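나두네오 공방 오픈데이 다녀온 이야기

지난번 글에 댓글로 물어보신 분이 계셔서 드디어 정리해요. 7월에 다녀왔는데 사진 고르다가 미루고 미루다 이제야 올리네요. 나두네오(Naduneo)라고, 나무 숟가락이랑 그릇 같은 작은 식탁 물건을 만드는 공방인데 1년에 한 번 작업실 문을 열고 구경을 시켜 줘요. 올해는 2020년 7월 16일 목요일이었고, 저는 반차까지 내고 갔답니다(팀장님 감사합니다!).

가는 길부터 얘기하자면, 버스에서 내려서 언덕을 좀 올라가야 해요. 여름에 가실 분은 물 꼭 챙기세요. 저는 안 챙겼다가 골목 입구 편의점에서 이온음료를 원샷했어요. 간판이 작아서 한 번 지나쳤고, 옆 건물 세탁소 사장님이 "숟가락집이요? 뒤로 돌아가요" 하고 알려 주셔서 겨우 찾았습니다. 동네에서는 그냥 숟가락집으로 통하나 봐요.

입장은 예약한 시간대별로 끊어서 했어요. 체온 재고 이름 적고 손 소독하고 들어가면 종이로 된 안내문을 하나씩 줍니다. 제 예약 번호가 1618번이라 도대체 몇 명이 오는 건가 싶었는데, 작년부터 번호를 이어서 쓰는 거래요. 제가 들어간 시간대는 한산해서 질문을 실컷 할 수 있었어요. 마스크 쓰고 있으니까 서로 자꾸 "네? 네?" 하는 게 좀 웃기긴 했지만요.

1층은 나무 창고 겸 재단실이에요. 문 열자마자 나무 냄새가 확 나는데 저는 그 냄새만으로도 올 가치가 있었다고 생각해요. 벚나무, 단풍나무, 호두나무를 따로 쌓아 두고, 들어온 달을 분필로 적어 두더라고요. 바로 깎으면 안 되냐고 물어봤더니 덜 마른 나무로 숟가락을 만들면 나중에 목이 휜대요. 집에 있는 제 숟가락 하나가 묘하게 왼쪽으로 휘어 있는데 범인을 찾은 기분!

2층에서 설명해 주신 분이 타흐미네 에스파하니(Tahmineh Esfahani) 선생님이었어요. 한국말을 저보다 조리 있게 하시고, 손으로 시늉을 해 가면서 알려 주시는데 그게 너무 재밌었어요. 숟가락은 볼을 먼저 파고 자루는 나중에 다듬는다, 볼이 깊으면 국물에는 좋은데 입에서 뺄 때 걸린다, 얕으면 담기는 건 적어도 입술이 편하다, 이런 얘기요. 평생 숟가락질을 했는데 볼 깊이를 한 번도 생각해 본 적이 없더라고요, 제가.

그리고 제일 기억에 남는 게 숟가락 혼자 보지 말고 꼭 그릇에 넣어 보라는 말씀이었어요. 손에 쥐었을 때 예쁜 거랑 그릇에 기대 놓았을 때 편한 게 다르대요. 자루가 너무 길면 무게가 뒤로 쏠려서 홀랑 넘어가 버리고, 너무 짧으면 국그릇 속으로 쏙 빠져 버리고요. 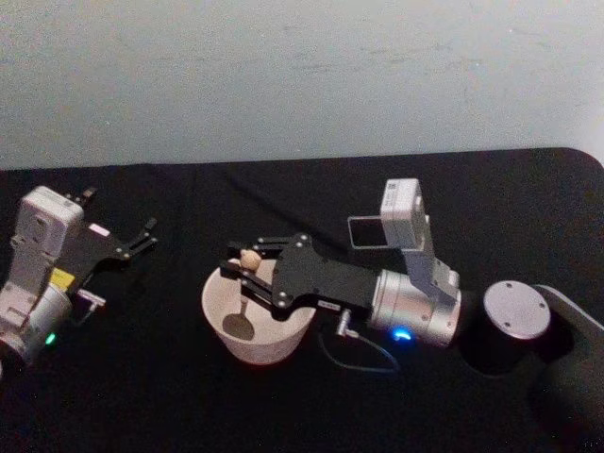 그래서 저는 자루 끝이 동그란 걸 계속 눈여겨봤어요. 끝이 구슬처럼 마무리된 숟가락은 장식이 예뻐서 좋은 줄로만 알았는데, 손끝으로 집을 때 걸리는 데가 있어서 덜 미끄러진대요. 대신 깎기는 훨씬 귀찮다고 합니다. 가는 자루에서 갑자기 동그래지는 그 부분에서 나뭇결이 잘 터진다고요. 선생님도 처음 배울 때 거기서 몇 개를 날려 먹었는지 모른다고 하시면서 막 웃으셨어요. 볼이 얕은 타입은 소스 뜨거나 잼 덜 때 좋다고 하셔서, 요거트파인 저는 그쪽으로 마음이 확 기울었고요.

색 얘기도 잠깐 나왔는데, 나무색은 바닥 천이랑 그릇 색에 따라 정말 다르게 보인대요. 검은 천에 흰 그릇이면 연한 나무가 제일 또렷하게 살아난다고 해요. 집에 와서 검은 티셔츠 깔고 해 봤는데 진짜예요. 평범한 숟가락이 갑자기 비싸 보여요. 다만 천에 주름이 가면 무지 신경 쓰입니다. 저는 다림질을 포기했어요.

체험은 사포질이었어요. 반쯤 완성된 숟가락을 나눠 주고 거친 사포부터 시작해서 마지막에 300번으로 한 번 더 문지르게 하더라고요. 쉬워 보이죠? 팔 떨어지는 줄 알았어요. 옆자리에 엄마랑 온 초등학생이 저보다 훨씬 꼼꼼하게 해서 살짝 자존심이 상했고... 그 친구 건 볼 안쪽이 반들반들한데 제 건 줄이 죽죽 가 있었어요. 선생님이 제 걸 한참 만져 보시더니 "집에서 더 하세요" 하셨습니다. 네, 아직도 안 했어요.

마무리는 기름칠인데, 여기는 그레왈(Grewal)이라는 데서 나오는 오일을 쓴대요. 천에 조금 묻혀서 바르고, 하루 두었다가 한 번 더. 집에서도 색이 희끗해졌다 싶으면 똑같이 해 주면 된답니다. 설거지하고 물에 담가 두는 게 제일 나쁘다고 신신당부하셨는데, 듣는 내내 우리 집 싱크대에 잠겨 있을 나무 주걱이 떠올라서 눈을 못 마주치겠더라고요.

판매 코너는 출구 쪽에 있어요. 플라르코우(Flarkow)라는 그릇 브랜드랑 같이 낸 세트가 인기였는데 제가 갔을 때는 이미 품절. 너무 아쉬웠지만 숟가락 2개랑 작은 버터나이프를 집어 왔습니다. 포장은 비닐 없이 종이로 돌돌 말아서 끈으로 묶어 주시는데, 그게 또 예뻐서 아직 하나는 못 뜯고 있어요. 카드 결제는 되는데 기계가 느려서 줄이 좀 길어졌어요. 현금 있으시면 현금이 빠릅니다.

아쉬운 점도 적을게요. 2층이 덥습니다. 많이 더워요. 창문을 열어 두고 선풍기를 돌리는데 톱밥 때문에 세게는 못 튼대요. 그리고 화장실이 1층 밖에 있어서 한 번 나갔다 오면 설명을 놓쳐요. 설명이 3번 나뉘어 있으니까 사이사이 쉬는 시간에 얼른 다녀오세요. 주차는 그냥 안 된다고 생각하시는 게 속 편해요.

같이 가기로 했던 친구는 못 와서 제가 버터나이프를 선물로 줬는데, 빵보다 두부 자를 때 더 잘 쓴다고 하네요. 뭐 어때요, 잘 쓰면 됐죠.

8월에는 공방 사람들이 지스티코(Zistico) 장터에 이틀 나온다고 하니까 언덕 오르기 싫은 분은 그쪽을 노려 보세요. 품절됐던 그릇 세트도 그때 다시 들고 나온다고 했어요. 저는 첫날 오전에 갈 생각이에요. 혹시 가시는 분 있으면 댓글 남겨 주세요, 끝나고 근처에서 콩국수 같이 먹어요!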